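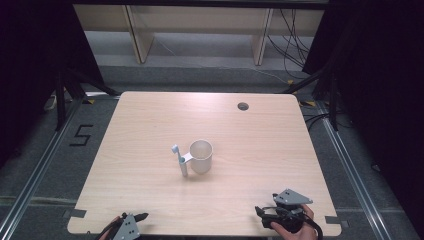 Jaltbridge has finally put a price on its handheld gripper kit, and I've been bugging them about it since February, so you can imagine how fast I opened that email! The kit is a pair of grippers you hold yourself, one per hand, and you use them to record everyday chores that a robot arm can learn from later. I got to stop by their Somdale workshop last week, and the task on station 5 was as homey as it gets - a frosted white cup with a handle, a blue and white toothbrush standing up beside it, and a small square table to work on. The person at the station had bare fingers wrapped around a black grip, with a gray plate full of little holes mounted on top of the gripper.

The pair sells for $976, and that gets you both grippers, cables, 2 spare sets of finger tips and the recording software (one seat, which feels a bit stingy to me). Viorica Petkov, who runs the product side, told me orders ship in 14 days. Rental is coming too, through Bošković, but they wouldn't give me a rate yet.

I tried a set for a good part of the afternoon. The squeeze is light and I got the hang of it fast, though my right wrist was complaining by the end. Spyros Babić, who trains new users there, says to stop for a break every eight takes or so - I did not listen. The closest thing I've used is the Zultance set, and I like the Jaltbridge grip better, but Zultance still has the nicer software. Orders are open now on the Jaltbridge site.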